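About us

Hello, and thank you for finding your way to this page. We are Clurkley, a small workshop that sets up, looks after and mends two-armed robot stations for people who would much sooner be getting on with using them. Most of our customers arrive with a table, a pair of arms, a cupboard full of cables and a slightly worried expression, and we like to think they go away with a station that starts when it's asked to and a folder that tells them what to do when it doesn't.

We began as a repair bench for sewing machines and label printers, run by Valquíria Paiva out of the back half of a unit on Grorkurgate. A neighbour brought in a robot wrist with a stripped thread, she mended it over a weekend (with a good deal of muttering, she says), and then another came, and then a whole arm. The sewing machines went in the end, although we still have the button tins and they are still the best thing we've found for keeping small screws in.

What we look after

Nearly everything we do now centres on one kind of station, which we call the Frota. It's a plain arrangement and we're fond of it for that: two arms facing a small table, a hand or gripper at the end of each, a camera or two, a computer, and a screen where people can see it. The jobs it's given are table-top jobs. Things get picked up, put down, moved from a mat to a bowl and back again, over and over, for as long as the person in charge of it wants.

You'd be surprised how much of keeping a Frota happy has to do with very ordinary matters - where a cable hangs, whether a table foot has crept along the floor, whether a glove has been pulled on straight. We have written up how we go about it below. New customers always ask, and we've found that the ones who know what we do on a visit tend to ring us earlier and with better questions.

How we set a station up

We start with the floor and the table, before any arm comes out of its packing. The table has to stand without rocking, and it has to be low enough that both arms can come down on it from above without folding themselves up at the elbow. If there's a rock in it we shim it, and if the shim doesn't hold we'll ask you, very nicely, for another table.

Then come the arms, one at a time, left first. This is only habit, but when two people are working together it's a great comfort to know which side is live. Each arm is bolted down, powered, and walked slowly through every joint with the hand off. We listen as much as we look. A good joint has a soft, even sound all the way round, and a joint with something the matter has a place where the note changes. We mark that place with a pencil and go back to it.

After the arms we run the cables. A cable on the outside of an arm needs a loop at each joint, big enough that the joint can turn to its stop and small enough that it doesn't catch on the table edge on the way back. We tie it loosely, drive the arm to both ends of its travel, move the ties, and do it again. It's fiddly, it can't be hurried, and it takes up more of the first day than people expect. Please do make us a cup of tea during this part.

The hands or grippers go on last of all. Fingers are checked for play by taking hold of the tip and wiggling it, screws are gone over with a small torque driver, and anything that's going to wear a glove gets its glove. We carry spares, and we'd suggest you do the same.

Testing, and why we take our time over it

Once everything is bolted, tied and gloved, the station goes into its test run. We are rather strict about this. The screen has to say that testing is in progress, in whatever language the people in the room read most easily, and while it says so the only hands near the arms are the ones doing the testing. On the longer jobs the test run is 2000 cycles of one simple movement, followed by a rest, followed by a careful look at every fastening.

We work in whatever space the customer has, and we've become quite good at fitting ourselves in between racking, boxes and other people's projects. A crowded room is no trouble so long as we can get to the switch and the screen can be read from where we stand. 测试中 is the Chinese for "testing in progress", and it's a message we have learned to respect from across a room.

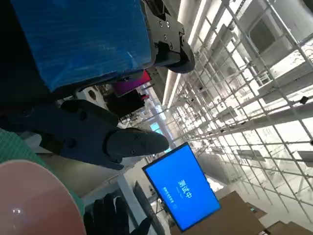 Looking after it once we've gone

A Frota that's used every day wants a short look every day and a proper look every month or so. The short look is yours, and we'll show you how. With the power off, run a finger along each cable and feel for flat spots. Look at the seams of the gloves, particularly between the fingers, where they go first. Give each fingertip a wiggle. Wipe the mat. If the station has been moved, even by the width of a hand, say so in the logbook, because whoever uses it next will otherwise spend a puzzled morning wondering why everything lands slightly to one side.

The proper look is ours. We take the hands off, clean the wrist faces, check the connectors for bent pins, and drive each joint to its stops while watching the current. Then we put it all back and run the reach test, described a little further down. We keep a card for each station with every reading on it, going back to the day it was set up, and it's remarkable how often a joint that's going to give trouble in August has been hinting at it since spring.

The wear parts we change without waiting for a fault are:

Gloves, at the first open seam.
Cable ties on the moving joints, at every proper look.
Fingertip screws, at 3000 hours on the counter.
The wrist cable, at the second repair. We will mend one once.

That last rule has caused a few friendly arguments over the years. A wrist cable can be mended twice, certainly, but the second mend makes a stiff place next to the first one, and the cable then bends hard between the two. We have a jar of the results on the windowsill and you're welcome to come and look at it.

The reach test

This is the part of a visit that people tend to gather round for, and we quite understand. After any work on the arms we put a gridded cutting mat on the table and ask each arm to come to the same few crossings on it, first alone and then with the other arm held up out of the way. The grid makes a small error very easy to see. A tip that should come down on a crossing and comes down beside it will do the same tomorrow, and so we put it right there and then.

When the crossings are good we move on to things. We like a bowl with a rim and something longish to go in it, and a piece of food or a toy does as well as any engineering sample. Our own test box has a good many items that came from kitchens and nurseries. A round bowl tells us whether the fingers are coming down level, and a long object shows up any twist in the wrist as soon as it's set down. One arm works while the other waits upright beside the bowl, and then they swap over.

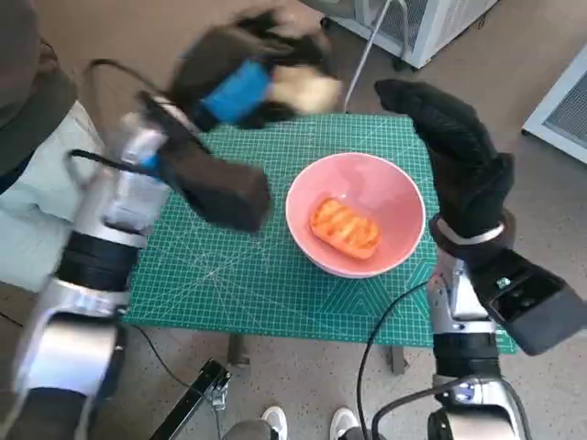
Can a station be tested without taking the gloves off?
Mostly, and we prefer it that way for the reach test, as a gloved hand grips differently from a bare one. The gloves only come off when we need to get at the finger screws or when a joint in the hand doesn't sound right.

How often should the arms be set up again from scratch?
Once, if all goes well! A station that stays put and gets its monthly look shouldn't need it. If the table is changed or the arms are moved to another room, then do give us a ring, as it's quicker to begin again than to chase the old settings about.

What should we do if a cable snags?
Stop the arm with the red switch, leave everything exactly where it is, and take a photograph before you free it. The shape of the snag tells us which tie has slipped. Please don't pull.

Do you repair stations you didn't set up?
We do, and gladly, though we'll want to spend the first visit drawing up a card for it, and there won't be much mending done that day. It feels slow. The visits afterwards are a good deal shorter.

The logbook and the Zetar cards

Every station we look after has a paper logbook that stays beside it and a card that stays with us. The cards are filed under a system Valquíria made up for the sewing machines and has never seen a reason to change. She called it Zetar, she won't say why, and the name has stuck to the cards, the drawers and, more recently, the small program that reads them. Card 1412 is the one we show to visitors. It belongs to a left arm with a very long memory for a badly seated bearing, and you can follow the whole story down the margin in four colours of ink.

If you're ever unsure whether something is worth writing in your logbook, write it in. "Sounded a bit different after lunch" has been of more use to us than many a tidy table of numbers.

Coming to see us

The workshop is at the far end of Grorkurgate, through the blue gate and up the ramp. Do ring the bell twice, as the compressor drowns it out the first time. We're glad to have visitors on weekday afternoons, and if you'd like to bring a hand or a wrist with you for us to look at, wrap it in a towel and keep its screws in a bag taped to the side. The workshop extension is 2871, and if it rings for a while, one of us is probably under a table with a torch and will be along shortly.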